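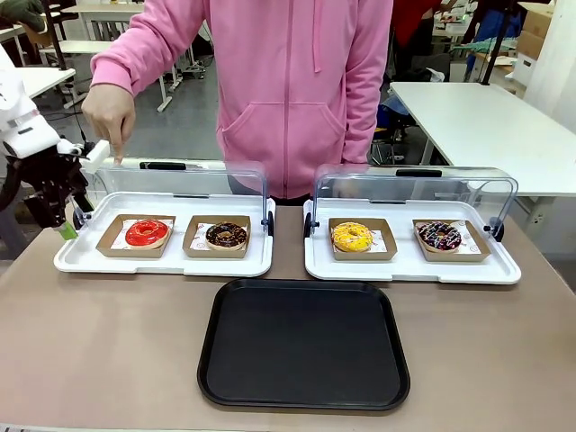
What does the patch change in Moltora? It unlocks the ninth door, the one the makers bricked up before the game shipped.

That was the readme. Two lines. I wrote it at four in the morning and went to bed.

By lunch, 161 downloads. By tea, 594. People who hadn't touched a cartridge game since school, all of them patching, all of them running down that grey corridor in Urnham castle to try the handle.

I never drew a room behind it. Should say that. I moved a flag from 0 to 1, adress 3,432, and the bricks went. Tested it once. Black screen, music carried on, walked back out. Fine. Shipped it.

Then the messages.

Lovely garden, one said. How did you do the rain?

Another – the old woman at the well, is she from the Barros version? She asked me where I'd been.

I thought they were having me on. Loaded my save. Corridor, torches, handle. Black screen. Music. I stood there a good while, pressing the button at nothing.

More came. The garden had a wall now. The wall had a gate in it. Somebody posted a map and somebody else corrected it, and they argued over the pear tree for two pages.

I opened the rom again. Same size. Same flag. Nothing at the end of it but zeros, same as allways.

So I tried a fresh save. No cheats, no skipping. Eleven hours of it, every boss, the swamp, the stupid boat. Got to the corridor with one heart left and my thumbs raw.

Handle.

Black. Music.

Then a line of text, bottom of the screen, in the old square font.

Wipe your feet, it said. It's been raining.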